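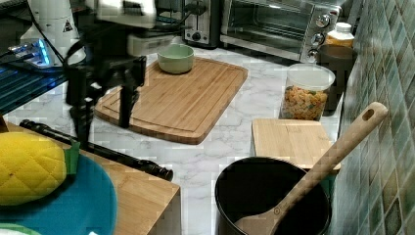
Do outage lookup tools help anyone plan their day?

Project report by Finn Harms, April 2024

The Mornell grid operator publishes a page where you type in your suburb and get a list of planned power cuts. The local paper called it a lifeline. I wanted to know whether the times it gives are any good, and whether people use them.

I picked six suburbs in Bindville and saved the page every morning through July. I then compared it with the logs from plug-in timers in volunteers' homes. Skudov had to be dropped from the timing part, as its timer was reset by somebody halfway through and the log made no sense after that. 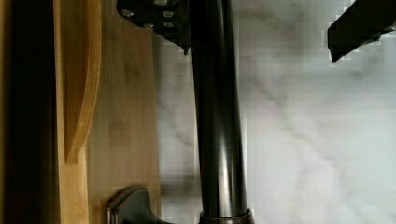

Department of Energy and Society – Student Projects

The page listed 100 planned cuts for the suburbs that stayed in. Most happened on the right day. The start times were much weaker, and the finish times looked like guesses. In Brandes the power often came back well after the page said it had. The operator's own summary counts a cut as "on schedule" if it falls anywhere on the listed day, a definition I would call generous. A baker can't light the ovens by it.

I also put 900 survey cards in letterboxes and got 500 back, a better return than I had expected. I don't fully trust it. People with strong feelings about blackouts are more likely to fill in a card about blackouts, and the shop owners wrote a lot in the margins. Many who said they "always" checked the page could not name their zone when asked in the next question. 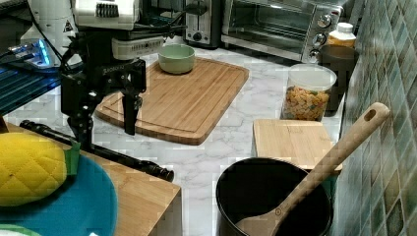 Fig. 3. Bamboo cutting board and pale green bowl on the counter.

My supervisor thinks the zone map is the real problem. Maybe – it is hard to read on a phone, and two streets in Brandes appear in both colours. But a clearer map would still be showing the same doubtful times. I would want the operator to release its switching records before anyone spends money on a redesign. I asked for them twice and received a brochure.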